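3.2 Chopstick end effector

The Cliten arm was assembled in a shared workshop and carries a standard two-finger gripper. Two polished metal chopsticks are held between the fingers, one against each inner face. Three grip geometries were drafted before the present one was adopted.

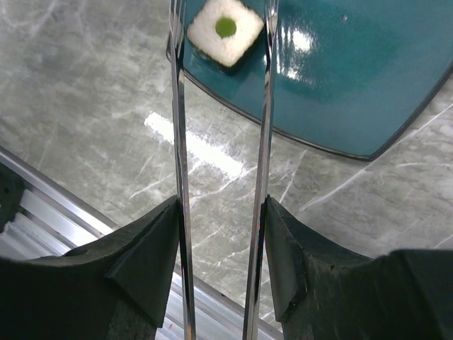

Grip width is set in software and was tuned by hand at 5 settings. Narrow settings marked the rice; wide ones let the piece rotate during the lift. Marras repeated the tuning in August with the Hyun controller, over 119 trials.

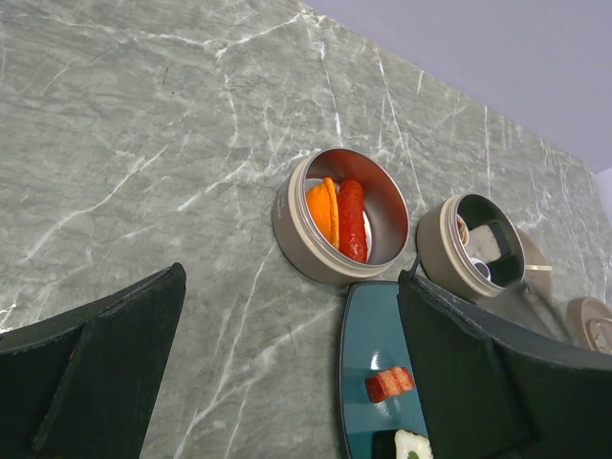 Food items differ in stiffness, so a single closing force was not suitable - the controller selects one of 2 force limits before each approach. Reflections from polished stone remain a source of error in depth estimates.
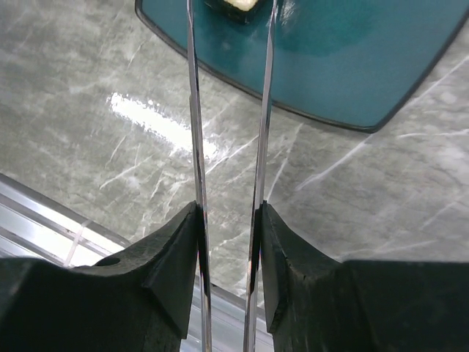
Figure 3. Chopsticks held in the gripper, with a piece of food on a teal plate.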